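Beltgate Bedding Notes: README

Version 4
Last updated Wednesday, May 31, 2023
Maintained by Anca Neagu and Niilo Partanen

What is in this package

Beltgate Bedding Notes is a set of written records on how beds are made up in small furnished apartments. Each record covers one bed on one day: what was on it, how the fitted sheet was put on, what state the surface was in, and what stood next to the bed. The records were written by the people who do the turnovers for Veleo, which lets the apartments by the month.

The package has 202 records in one table, plus the room notes in a separate text file. The table opens in any spreadsheet program. Longer remarks are in the last column and can run to 3000 characters, so turn on text wrapping before you read them.

Why it was put together

Veleo was replacing sheets at different rates in different buildings and wanted to know if the beds themselves had something to do with it. Roxana Manole drew up the first form in February. It was a paper form and it asked too much. The current form is shorter and has a free remarks column, where most of the useful material ended up.

Fields

record_id: plain number, no meaning beyond order of entry.
room: short room code. Codes starting with P are in the Plovard building, codes starting with O are on Olteanu street.
sheet_color: the writer's own word. See the section on color below.
sheet_type: fitted, flat, or unknown.
surface: smooth, lightly wrinkled, creased, or bunched.
crease_direction: lengthwise, crosswise, mixed, or blank.
headboard: upholstered, wood, metal, none, or mixed.
against_wall: which sides of the bed touch or nearly touch a wall.
nearby_items: free text.
remarks: free text.

Surface values

These four words caused most of the disagreements, so they are spelled out.

Smooth means no lines you would notice from the door. Lightly wrinkled means soft lines that a hand would take out. Creased means long lines or folds that run a good part of the way across the mattress, even if the sheet is otherwise pulled flat. Bunched means loose fabric standing up from the mattress, usually at a corner.

A bed can have both wrinkles and creases. In that case the writer enters creased and mentions the rest in the remarks. Earlier records did it the other way around. Tamara Holovko went back over them and changed the ones where the remarks were clear enough -- the others were left as they were.
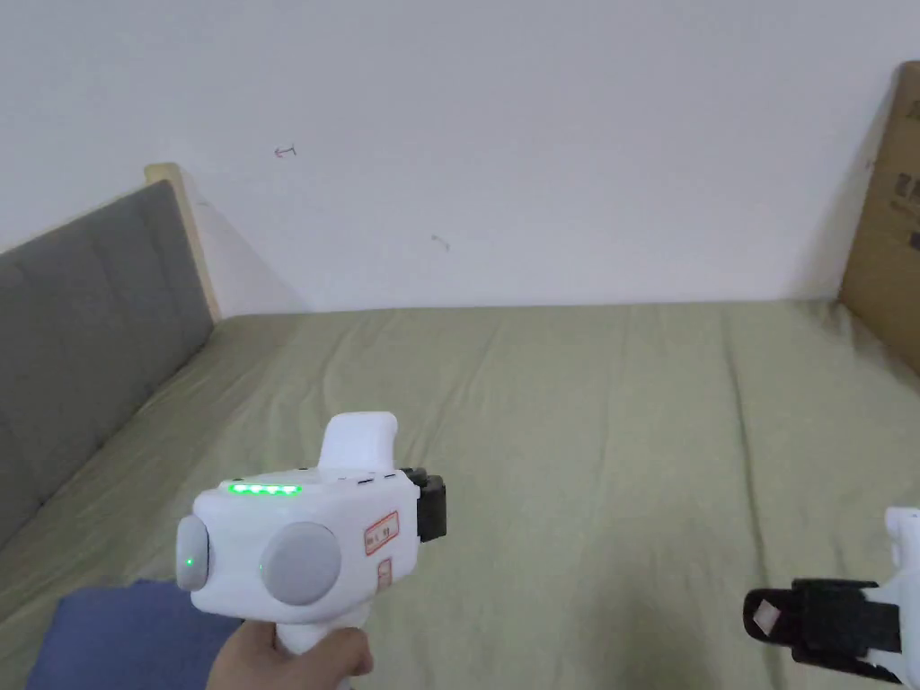 Pale sage-green sheet, gray upholstered headboard with vertical channels. Surface value: creased.

Color names

Color was never standardized. The same bedding order shows up as sage, light green, gray-green and, in one writer's records, mint. If you need to group by color, merge these first. White and off-white are also mixed up in the older records, and we do not suggest relying on the difference.

Headboards

Enter upholstered when the padded part is what you would lean on, even if there is a wooden frame or post showing beside it. Mixed is only for headboards where padding and bare wood share the front. Ovidiu Ghiță asked for this rule after the same bed was entered both ways 2 days in a row.

Channel-tufted headboards get no value of their own. Write "channels" in the remarks if you want them to be found later.

Walls and nearby items

The against_wall field is there because a bed with a long side to the wall is harder to make up. You have to pull it out or reach across it, and the far corners tend to get less attention. Marks on the wall go in the remarks, along with where they are. Small ones count too, and the paint list for each building is made from them.

Anything leaning or standing beside the bed goes in nearby_items. Cardboard boxes come up often. Write down that there is a box, its rough size, and whether it is in the way of tucking the sheet. Do not guess what is inside it. If the printing on a box can be read in full, copy it. If it can't, write "printed, not read" and leave it there.

Known problems

Olteanu street has far fewer records than Plovard, and nearly all of them were written by one person.

Sheet type is unknown in many records where the bed was already made and the writer did not lift the edge of the mattress.

The table does not say how long a bed had been made up before the record was written, so surface values should not be used to compare one person's work with another's.

Mattress depth is missing. It was on the paper form and was dropped, and several people have since asked for it back.

Changes

Version 4 adds crease_direction and removes the old tidy score.
Version 3 split headboard and against_wall into separate fields.

Corrections go to Anca Neagu. Please give the record_id and the field name.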